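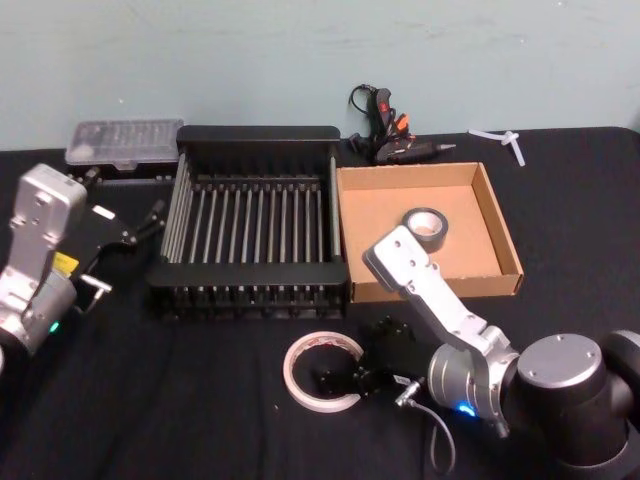
Two-arm cell, bench side, with rack, box and tape rolls set out.

Grircombe Automation Workshop
Minutes of the fault review meeting, May

Present: Yakubu Igwe (chair), cell operators from both shifts, maintenance, one representative from Adeyemi (arm servicing), one from Trerham (site safety). Canalau sent apologies.

Meeting opened at 2:10 p.m.

1. Minutes of the last meeting
Accepted with one correction. The spare gripper fingers were ordered by maintenance and not by the day shift.

2. Fault 2889, right arm
Yakubu read out the entry from the fault book. During a tidy-up run the right arm was told to pick up the masking tape and put it in the cardboard box. The gripper closed, the arm began to lift, and the wrist then stopped with a force alarm. The operator cleared the alarm and pressed resume. The arm dropped up to 4 inches before the brake caught it. No one was inside the line and no one was hurt. The tape roll was crushed.

The operator confirmed that the entry was correct. She added that the panel showed the same message for the alarm and for an ordinary pause, so she had no reason to think resume was the wrong button.

Adeyemi has looked at the log from the controller. The brake released on resume before the motor was holding the load. The delay is set by a parameter that was changed when the new grippers went on, and it was changed on the right arm only. The left arm still has the old value and has not shown the fault.

There was some discussion of the gripper cable. Maintenance thought the drape of the cable could have pulled on the connector and set off the first alarm. Adeyemi did not rule this out but said it would not explain the drop. The two things are to be treated as separate faults.

3. Black cloth on the bench
Night shift reported that the cloth rides up when a gripper goes down close to the surface. Folds near the front have caused two false contact readings. Trerham asked whether the cloth is needed. Yakubu said the vision side wants a dark background and will not give it up. Agreed to pull the cloth tight and clamp it under the bench at the front. Clamps must stay below the bench top.

4. Hot glue gun
Trerham raised the glue gun as a safety matter. It is one of the objects in the tidy-up set and has its power cord attached. A gripper finger could hook the cord and drag the gun across the bench. Day shift said it is never plugged in during a run. Trerham accepted this but wants it written into the start checklist – at present it is only habit. Agreed.

Night shift asked if the gun could be dropped from the set altogether. Left open until Canalau can attend, as the object list is theirs.

5. Restart after an alarm
Long discussion. Day shift wants to keep resume for minor stops, as a full restart takes 6 minutes. Trerham would not agree to this on the right arm until the brake delay is put right and tested. Decision: after any force alarm on either arm, operators do a full restart. Resume may be used after an ordinary pause only. Adeyemi to change the panel message so that the two can be told apart.

6. Actions
Adeyemi – correct the brake delay on the right arm, check the left, and send both values to Yakubu in writing.
Adeyemi – new panel message for force alarms.
Maintenance – re-route and clip the right gripper cable, leaving slack for full wrist travel.
Maintenance – clamps for the cloth.
Yakubu – add the glue gun line to the start checklist and post the restart rule at the panel.
Canalau – reply on the object list.

7. Any other business
Night shift asked for a second copy of the fault book at the bench. Agreed.

The right arm stays out of use for lifting until the Adeyemi test is signed off. Left arm work may go on as normal.

Meeting closed at 3:25 p.m.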